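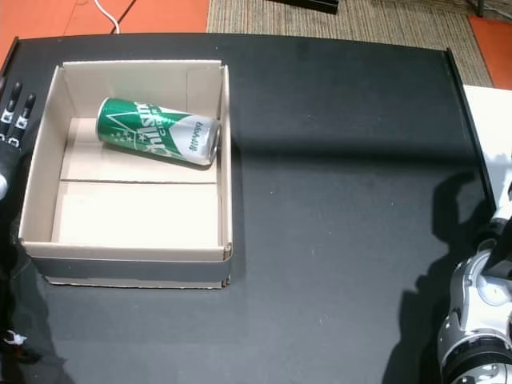 The Gauge at Weltport

The water in the harbor gauge dropped five inches at ten past four in the morning, and Jyoti Chaudhary was the only person awake to see it.

She put down her sandwich and looked at the line on the screen. It had been flat all night. Now it had a notch in it, like a bite. She waited for it to come back up, and it did, and then it went a little higher than where it had started.

The station at Weltport was two rooms over the harbor office. It watched one gauge, three seismometers and a buoy 600 miles out that everyone called Colico, after the boat that had set it. The night shift paid a little extra. Most nights she read.

She called the duty desk on the mainland. A man named Stikon picked up on the second ring.

"Did you feel anything?" he asked.

"No."

"Anything on the seismometers?"

"A small one off Tiêu, an hour and a half ago. I sent it to you."

She heard him typing. Tiêu was a rock with a light on it and some goats. Small quakes happened there all the time, and this one had been too weak to shake a shelf.

"That wouldn't move water," Stikon said.

"I know. But the side of the shelf could have let go. It's steep there."

"What does the buoy say?"

"The buoy is on the other side. It wouldn't see it."

He was quiet. She watched the line go down again. Seven inches this time. She told him so and he wrote it down.

"It could be the gauge," he said. "You had a bad float in August."

"We replaced the float."

"I can't put out a warning on one gauge, Jyoti. Not with a quake that size. You know what happened last time."

She did know. Last time they had sounded the siren and 3000 people had walked up the hill in the rain, and then walked down again. A woman had broken her hip on the school steps. The harbor had been as calm as a plate. For months afterward people in the bakery asked Jyoti if she was expecting any waves today.

"I can sound the local one," she said. "It's in the manual. Page 496. Station officer's judgment."

"It is in the manual," he said.

She took the phone to the window. The harbor lights were on and the boats lay at the wall. It was hard to see the water itself. She looked for the bottom step of the landing, the one with weed on it that only showed at the spring lows. High tide had been at half past three. The step was showing.

"I'm going to hang up now," she said.

"All right. I'll note the time."

The switch was behind a plastic cover in the other room. The cover stuck, as it always did, and she had to use a key to pry it up. She pressed the switch and held it for the full ten seconds, counting out loud. The siren on the roof started low and climbed until the window hummed.

She called the harbor master, then the school, so they would open the gym. She called her mother, who lived on Net Street and was already putting her shoes on.

"Is it a real one?" her mother asked.

"I don't know. Go up anyway. Take the back road, the steps are slippery."

"Are you coming?"

"In a minute."

Lights came on along the front, a few and then a whole row. A door banged. Somebody was shouting at a dog. Jyoti wrote the time in the log and wrote the three readings beside it, then took the log under her arm and got her coat from the hook.

On the screen the line was going down again. She watched it pass ten inches before she turned off the lamp and went down the stairs.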